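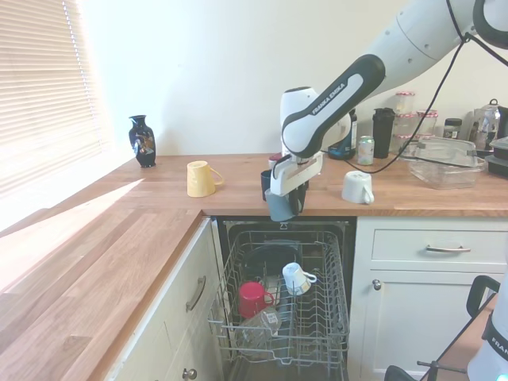 Zedora Kitchen Cell: planning and budget notes

The Zedora cell is quoted per arm. The arm, parallel gripper, controller and mounting stand are one line item; cameras and cabling are a second. Counter and dishwasher are supplied by the buyer.

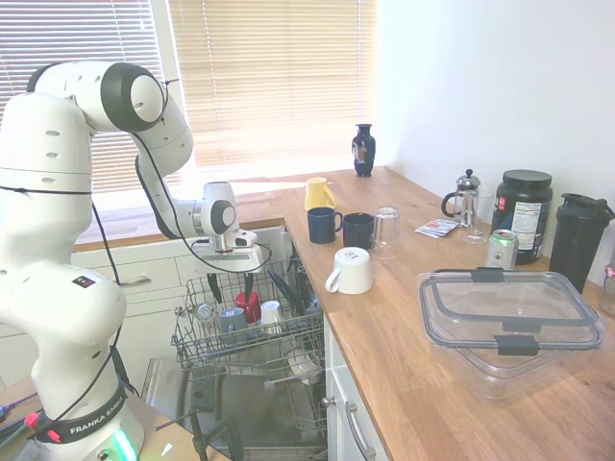 Taipe, August 8, 2021. Part numbers on this page replace the April list.

Arm package, order no. 1444
Camera and cable kit, order no. 3739
Spare finger pairs, packs of 5

Measure reach with the dishwasher door fully down and the upper rack pulled out. Allow nearly 100 mm between the gripper and the counter edge. Budget separately for a second set of mugs and glasses. Window blinds are advised where direct sun reaches the counter. 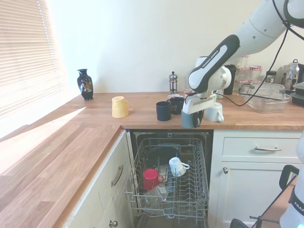
Gray-blue mug in the gripper at the counter edge, upper rack extended.

Site drawings go to Vlasta Đorđević at Fekero before a purchase order is issued. Lead time is confirmed on receipt of the drawings.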